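Home | Projects | Reports | Partners | Contact

Minley Laundry Supplies Project
Progress report to the Fostico Fund
30 March 2018
Prepared by Yasir Swati

Where we stand

The last report promised a proper sorting station and an end to the practice of putting bottles wherever there was a gap. The sorting station exists. The gaps are still in use, but less often.

Dariusz Górecki has taken over the bench and runs it with more firmness than I ever managed. Bottles come out of their bags onto the green mat, they are laid on their sides, and the label is checked before anything goes near a shelf. The yellow plastic they arrive in goes for recycling once the last bottle is off it, or on the floor first, depending on the day.

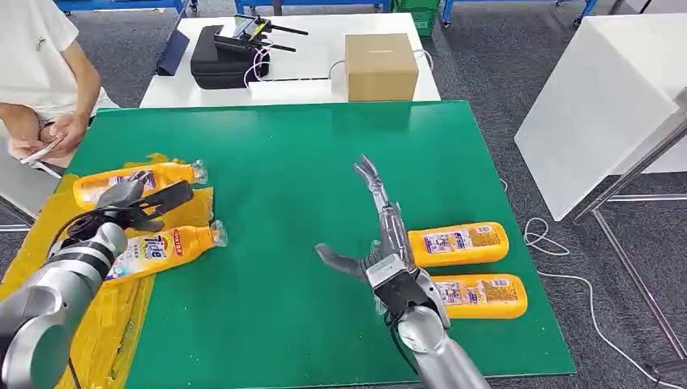 Handling and checking

Each bottle gets picked up and looked at on all sides. This sounds like a poor use of your money until you have opened a carton in which one cap was not quite closed. We lost most of a carton that way in August, along with a box of blank forms and my good shoes.

The order of work is now settled: lift, check the cap, check the label, put down facing the same way as its neighbors. Dariusz wrote it on a card and taped it up at the Grornthorpe depot as well, where I am told it has been read.

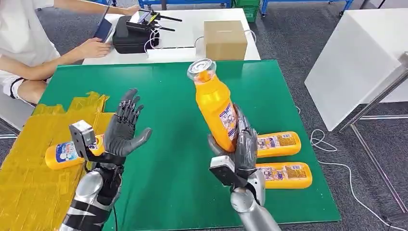

Training a new person on this takes two short sessions. It used to take one long one, which everybody attended and no one remembered.

Caps

You asked after our last report whether we could simply stack the bottles upright and save space. We tried it for 14 days. The shelf at Dunne has a slope we had all stopped noticing, and the bottles noticed it for us. They are going back on their sides, with a cap check each time. The ribs on the plastic do make them easier to hold with cold fingers - a point in favor of whoever designed them.
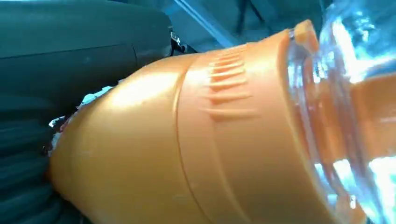
Orange plastic with grip ridges, next to the clear part

Labels

Much of the stock carries labels in Chinese, and for a while our checking consisted of nodding at them. We now have a one-page reference sheet with the common phrases translated, "before washing" among them. Three households had asked us what the labels said, and we are glad to have something better to offer than a shrug.
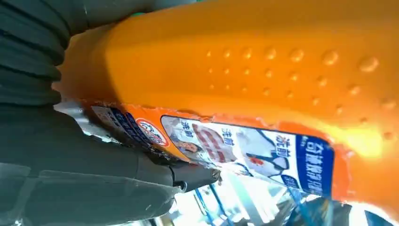 The sheet still needs a second reader before we print it. We would also like to put dosage on the back, in large type, as that is the question we get most.

Still to do

Level the Dunne shelf. Replace the forms. Seven delivery points are on the spring list and two have yet to confirm a day, despite a number of very polite messages from me and one less polite one from Dariusz. We are not asking for any change to the budget this time.

Get our newsletter: enter your email address to subscribe. You can unsubscribe whenever you like.

© 2018 Minley Laundry Supplies Project | Contact us | Back to top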